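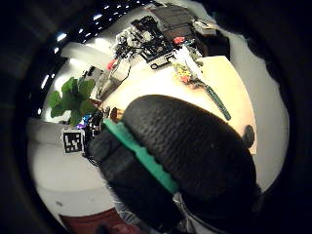

Build it in your hand and put it in the vase afterward, Till Lenz advises, and most people who have tried to arrange a mixed bunch stem by stem in a wide-mouthed vase will see the sense in that. The stems slide to the rim. The heavy heads turn outward and the light ones drop into the middle. By the time the last stem is in, the first ones have moved.

Chapter 2
The Hand-Tied Bouquet

In this chapter you will learn to
choose stems that work together in one bunch
hold and turn a bouquet while you add to it
tie the stems and cut them to length
match a finished bouquet to a container

Key terms: binding point, plume, filler, spiral, conditioning

Chapter 1 dealt with single stems: how to cut them, how to strip the lower leaves, and how long to leave them in water before use. Here we put stems together. The work is done standing, at a table of ordinary height, with one hand holding the bunch and the other hand feeding it. You do not need a florist's bench. A corner large enough to lay the stems side by side will do.

Before you begin, sort the stems by type. Lay large or fluffy material in one pile, flower heads in a second, and leaves and small sprigs in a third. Keep anything with a weak neck apart from the rest, and do not stack anything on top of plumes. Pampas grass sheds when it is pressed, and the bits get into everything near it, including keyboards and open drawers. If you are sharing the table, put the plumes at the end farthest from other people's work.

Holding the bunch

The place where your hand closes around the stems is called the binding point. Everything above it is the head of the bouquet and everything below it is the leg. A high binding point, just under the flowers, gives a tight and rounded head. A low one lets the head spread. Beginners tend to let the hand creep downward as the bunch gets thicker, so that a bouquet that starts out tight ends up open on one side.
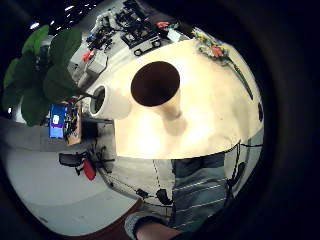 The container matters at this stage too, even though nothing goes into it yet. Look at the width of its opening before you choose your binding point. A narrow opening will hold a small bunch upright with no help. A wide one lets the stems lean until they meet the rim, and the head of the bouquet opens as they do. If the only vase you have is a wide one, tie the bunch firmly and leave the tie on.

Color and weight

A mixed bunch usually has one material that is much larger than the rest. With pampas grass this is easy to see. Pale plumes take up a lot of room and weigh very little, so they can stand at the back and reach well above the flowers. Strong colors are best kept lower and closer to the hand. Yellow shows up from across a room, and a few yellow stems spread to both sides will hold the outline together. Pink or coral reads as darker than it is when placed near the stems. A single red flower draws the eye wherever you put it, so decide on its place early. 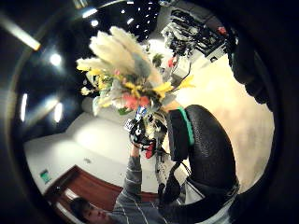 Check the balance often. Lift the bunch and look at it from underneath as well as from the front. Crossed stems and leaves left on below the binding point are easier to find from that side. Then turn the bunch a little in your hand and add the next stem at the same slant as the last. This is the spiral, and section 2.3 takes it one step at a time.

Casimiro Villanueva kept notes on the bouquets made in the Irkwood evening course up to the end of one December. Of 752 bouquets, 131 had to be untied and started over. The usual cause was a stem added at the wrong slant early on, which pushed the later ones out of line. Loose ties came next.

Work through the sections in order the first time. You will need scissors or a knife, string, a container of clean water, and the sorted stems. Gloves are useful for thorny or rough stems, though a thick pair makes it harder to feel when the bunch is slipping. Section 2.1 begins with the tie, which you should practice on bare stems before using flowers.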